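About Clollell

Home | What We Do | About | Donate a Computer | Visit

Old computers, taken apart with care

Clollell is a computer repair and reuse shop with a small school attached, and we love desktop towers. Big ones, beige ones, office ones by the pallet, the one that's been under your aunt's stairs since she moved in. People bring them to us when they're done with them, and we open them up, find out what still works, and send them back out the door as working machines or as tested parts.

Last year 1,675 computers came through our receiving door. Of those, 721 went home with somebody new, and another 824 were taken down for parts. The rest are on the shelves in the back, and we'll get to them!

How we got going

We started in a rented garage with two benches and one very good set of screwdrivers. The plan was to fix up enough towers for one after-school program. Then a local office closed and offered us everything it had, and we said yes before working out where to put it all. We moved to the old Dristel building the following May and have been filling it ever since.

The Esetti Room is our teaching space, with benches down both sides and a long table for sorting. The Krishnan Shelf is next door, and it isn't one shelf anymore — it's seventeen of them, full of memory, drives, fans, power supplies, brackets and more odd-length cables than you'd think one town could produce.

What happens to a tower

When a computer arrives we unplug it, hold the power button down for a few seconds, and lay it on its side. The side panel comes off and then we just look for a while. Dust tells you a lot. So does a cable that's been forced around a corner.

Next come the drives. Any drive that held somebody's files is wiped or destroyed before anything else leaves the bench, and you can ask for a written note saying so. After that we check the power supply on a tester, try the memory one stick at a time, and clean the fans. Expansion cards come out, get their contacts cleaned, and go back in if the machine is going to a new home.

We leave the processor in its socket unless there's a good reason to lift it. On many of the boards we see, the socket pins are very fine and bend if you so much as breathe on them wrong, so beginners practice on boards that are already dead.

Then there are the screws. We are a bit obsessive about screws. Case screws, drive screws and board screws each get their own dish, and the dishes get labeled, and woe to anyone who tips one into another. 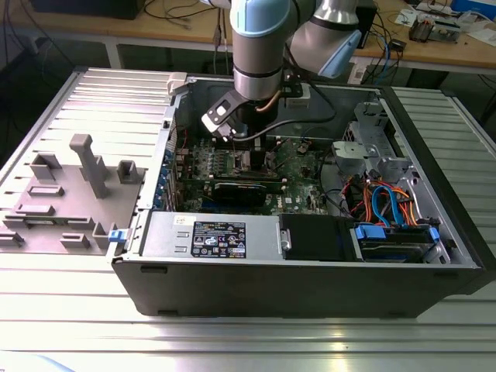
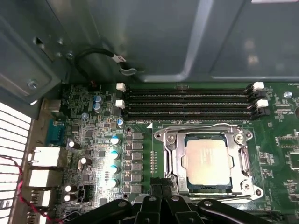

Green motherboards, plenty to look at on every one of them.

Classes for beginners

Our beginner class is called First Tower, and you don't need to know a thing before you come. You get a computer, a tray, a wrist strap and a whole afternoon. By the second session you'll be naming parts out loud — memory slots, drive cage, power supply — and by the fourth you'll have put one back together and pressed the button yourself. (The cheer when a machine boots is loud. Neighbors have mentioned it.)

We keep groups small so everyone has room to spread out. Kids from ten up are welcome with an adult, and plenty of the adults end up signing up for the next round on their own.

Bringing us a computer

We take desktops, loose parts, keyboards, mice and flat monitors in any condition. Missing side panel? Fine. Full of cat hair? We've seen worse. Please leave out printers and the old glass monitors, which we don't have a safe way to handle.

Drop-off is at the side door from 10 a.m. to 4 p.m. whenever the green flag is out. Ring the bell and somebody will come down with a cart.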